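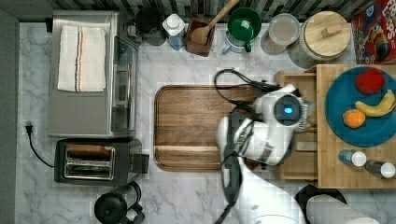
Alcides Ñahui

I gave up shop bread in October, mostly out of spite. The bakery in Barnolton had put its sourdough up again and I thought, right, how hard can it be? Quite hard! My first loaf came out like a doorstop (the ducks at Bundow weren't keen either), and the second stuck so firmly to the tin that I had to bin the pair of them.

What saved me was giving up on recipes with 13 steps. I now use 600 grams of strong white flour, salt, water and a spoonful of starter, and leave it on the side overnight while I sleep. No kneading to speak of, just a fold when I remember. Eight hours later it's wobbly and full of bubbles, and in it goes, lid on.

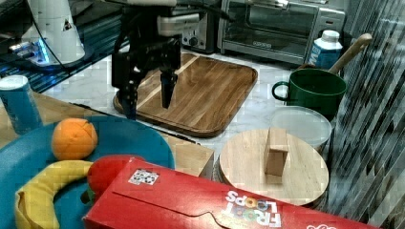
Marisa reckons I'm still cutting it far too soon, and that a loaf wants leaving until it's properly cool or the middle goes gummy. She's right, I know she is, but have you ever smelt a new loaf and walked away? I get as far as the hallway. Then I'm back for the crust, with far too much butter, and the rest can cool down in its own time.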